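Week 9: Collecting Demonstrations

Reading before the lab: the Ernier collection guide, first half only. The second half is about invoicing.

A policy learns what you show it, including your bad habits. If you dither before every grasp, you will end up with a very expensive machine that dithers. Each group records 300 episodes on the two-arm table, the Mallonari task list taped to your bench. Vary where the toys start. Moving the donut over by a whisker doesn't count as variety, however tired you are.

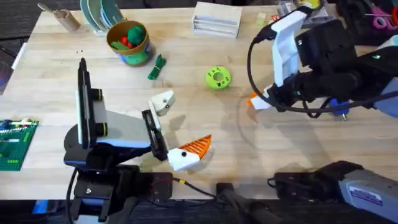 Couldn't we just record 200 good ones and copy them? That was the question on the course board, unsigned.

No. Copies add weight to what the model has already seen and teach it nothing about a toy in a new spot – and the marker can sort a folder by file size.

Keep the failures, but label them. Last October a group threw out every dropped carrot, and their policy had no idea what to do once it dropped one. It went on delivering thin air to the bin for 19 trials.

Leave the clutter on the table. The Dusus baseline was trained on bare wood and was thoroughly upset by a spoon. 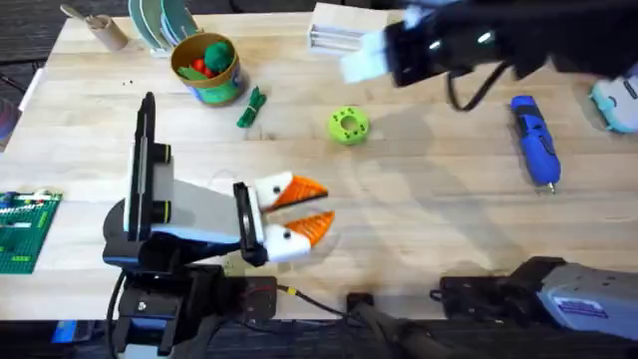 Figure 2. Beak fingers apart, green ring and screwdriver on the table.

Episode logs are due 24 June 2026, before the lab.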